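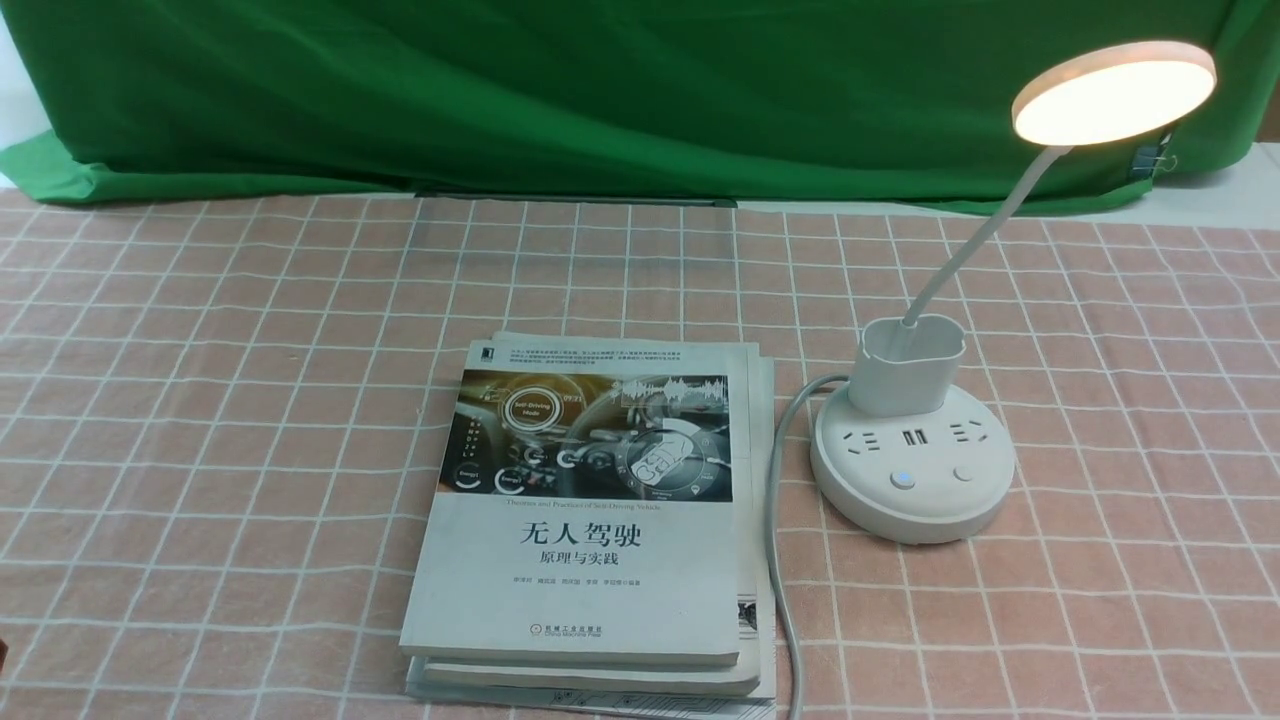

## 4.2 Paper and power on the same table

In the previous section we discussed tables which serve only one purpose. Most tables in our material are not of this kind. People read at them, eat at them, charge their phones at them, and between these activities the things are moved a little and seldom put away completely. In this section we look at one common combination, namely printed matter (books, magazines, brochures) together with a power strip. We call it a *mixed table*.

The material consists of 2326 table records, written by the members of 24 households in Brunberg and Girkstead. Each record gives the time of day, the objects on the table and the last action that was done there. The records were coded by the first author and by Gumaro Ochoa, who worked independently of each other. Where the two codes were different, the record was discussed until one code was agreed. Records with only dishes or only food were coded as well, but they are not used here.

We follow the terms of the Favlow scheme with one change. In Favlow, books and magazines belong to the same class, "reading matter". We found that this hides an important difference in how they are stacked. Books are mostly placed with the edges close together, and the stack is moved as one thing. Magazines slide. Their covers are smooth, and after a short use the stack opens to one side, so that it needs more of the table than its size would suggest. For this reason we coded them separately, and a stack with both kinds was coded by the object on top.

### Position of the power strip

A strip that is always near the wall is easy to forget when the table is tidied. A strip that stands on the table becomes one of the objects, and the others must be arranged with respect to it. In 18 of the households the power strip was recorded on the table at least once, and in most of these it stayed there also during meals. The participants gave different explanations. Some wrote that the sockets on the floor were hard to reach, others that they wanted to see whether a device was being charged.

The shape of the strip has also an effect. Long strips were usually laid along the back of the table, parallel to the edge. Round ones have no clear direction and were put more freely, often toward the middle. The side with the sockets must then be kept open, so the printed matter goes to the left or to the right. Figure 3 shows an arrangement of this type.

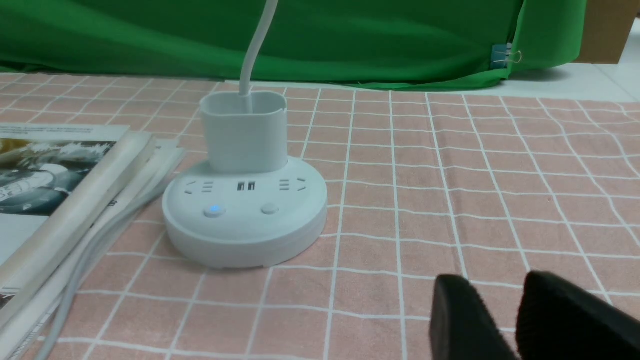
**Figure 3.** Mixed table: round power strip with sockets and USB ports at the front, fanned stack of magazines to its left, loose white cables between the two.

The narrow area between strip and stack deserves attention. We name it the *gap*. When participants were asked to describe a tidy table, they mentioned the stack and the strip, but only rarely the gap, although it is here that cables collect. In Figure 3 the cables lie partly alongside the magazines and partly beneath their edges. With such a layout it is not possible to lift the stack without taking care of the cables first, or at least of the part which is under the paper.

### Order of tidying

From the written actions we could reconstruct the order of tidying in many cases. Two orders were frequent. In the first, the paper is squared and moved to a corner, and the cables are treated afterward. In the second, the cables are coiled first and placed behind the strip. The second order was preferred in homes with a tablecloth. Nobuhle Kruger, who led the home interviews, suggests that people there are more careful with pulling, as a cable or a heavy book can drag the cloth and produce folds. Our records agree with this view but cannot confirm it, since the condition of the cloth was noted only from October on.

A cloth with a printed grid, as in Figure 3, may have a further influence. In 2 households the participants wrote that they place books "by the lines". We did not code alignment and therefore leave this question to the Cuevas study, where the position of each object is measured from the table edge.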